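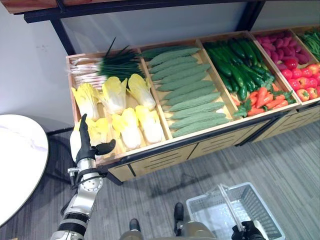
I've been through the play market stall at Woston again and made a few changes to the vegetable bin, so this answers most of what was asked on the list before the break. The main one is that each kind now keeps to its own part of the bin as far as space allows. The napa cabbages are in two rows with the green onions laid across the back of them, and the bitter melons have the next section to themselves, side by side. Cucumbers and carrots still have to share, with the carrots nearer the front. The tomatoes are at the front of theirs too, where small children can reach them.

> On the stall: could somebody say what the order is meant to be? When our group had it in November the carrots were in with the beans and half the tomatoes were in a carrier bag. We spent a good part of the session sorting before we could start. Also, is the bin staying under the shelf, and can we wash the vegetables? Some of ours came back sticky.

The order is the one given above, left to right, ending with the green beans. I'll type it on a card and leave it with the price labels. If you find something in the wrong section at the end of a session, please move it before you go.

The bin stays under the shelf. We tried it in the middle of the floor and people kept walking into the corners.

Yes, you can wash them. Lukewarm water and a drop of washing-up liquid, then dry them on a towel before they go back. Please don't soak the onions. The leaves hold water and take until the next day to dry out. Nothing goes in the dishwasher, whatever the Cunico leaflet says about it, as two of the old peppers lost their colour that way.

The budget for replacements this year is 60 pounds. I'd like to spend it on a second set of weighing scales and leave the vegetables as they are. If your group would prefer more fruit, reply to the list by the end of the month.

The stall can be booked for sessions of up to 70 minutes, including putting away. The Flirelport group has the first booking and will need the key to the side door, which is on the hook by the meter cupboard.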